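Burnex puts robot arms on the computer teardown line

Recycling & Reuse | Workplace

Print this story | E-mail this story

Burnex, which takes in retired office computers for repair, resale and recycling, has started handing part of its teardown work to robot arms. The company says the people who used to do that work all day will keep their jobs, though the jobs themselves are already different.
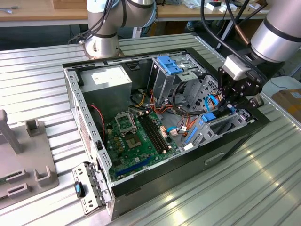 Less time with the screwdriver

The work cell began running in February in the building Burnex shares with its parts warehouse. It uses two arms and handles desktop towers only. Laptops, monitors and servers still go to the hand benches, and the company has set no date for changing that.

Towers make up the largest share of what comes in. Burnex received nearly 1000 of them in the month the cell opened, most from offices and school districts replacing their machines in one go. Until then each one was stripped by hand, from the side panel down to the last cable, by workers standing at a bench for a full shift.

The software that plans the arms' movements comes from Skivelent, a robotics company that also trained the Burnex staff. Skanden, an equipment dealer, handled the installation and has the service contract for the first year.

A worker still opens every case. Side panels are held on in too many ways, the company said, and some arrive bent or with the wrong screws. The worker lays the tower down, checks it for damage and dust, makes sure the power supply has been disconnected long enough to be safe, and enters the model on a touch screen. Then the arms take over. They work on cables, drives and drive cages first, and leave the motherboard for a second pass or for a person.

Cables have been the hardest part. Power wires can lie across a board in any direction, and two towers of the same model are seldom wired quite the same. When an arm cannot get a good grip on a connector it stops and turns on an amber light, and a worker comes over to free the part or tell the system to skip it. During the first weeks the light came on so often that workers on the early shift asked for the chime that went with it to be turned off. It was.

Different jobs on the same floor

Before the change, teardown was the usual starting job at Burnex. New hires spent their first months there and moved on to testing or repair when a place opened up. The company now has 4 people assigned to the cell across both shifts, preparing cases, clearing stops and sorting what comes out. Others have moved to the test room, where memory, drives and processors are checked before resale.

Those who moved to testing were given a pay raise when they finished training. Cell operators received a smaller one, and some have told managers the gap should be closed. They point out that they are expected to know the machines well enough to restart them after a fault, which was never part of the old job. Burnex said pay for the position will be looked at again before summer.

Workers describe the new routine as easier on the hands and wrists. Drive latches and tight connectors were a steady source of sore thumbs, and people used to trade places in the afternoon to get a break from them. The complaint heard most often now is about waiting. An operator may have little to do for several minutes and then find both arms stopped at once, with cases backing up on the cart.

There is also some concern about what new hires will learn. Experienced staff say that taking apart hundreds of machines by hand was how they came to recognize a bad board or a swollen capacitor at a glance. In response, the company is keeping one hand bench open for towers, and everyone who joins will spend time there before moving to the cell or the test room. How long that time should be has not been settled – suggestions range from two weeks to three months.

Speed is not the selling point so far. A practiced worker can still strip a familiar model faster than the arms can, and Burnex does not expect that to change this year. What the company wants is a steadier flow through the evening shift, which has been hard to staff, and fewer drives damaged on the way out. It has set a target of 700 towers a month through the cell and has not reached it yet.

A second cell is under discussion. Räsänen, a refurbisher that sends its unsold desktops to Burnex, has asked to see results from the first one before deciding whether to send more. Burnex said it would talk with employees on both shifts before ordering any more equipment, and that a written summary of the first months will be posted in the break room.

Filed under: Automation, Electronics Recycling, Jobs

Contact the newsroom | Copyright, all rights reserved | Back to top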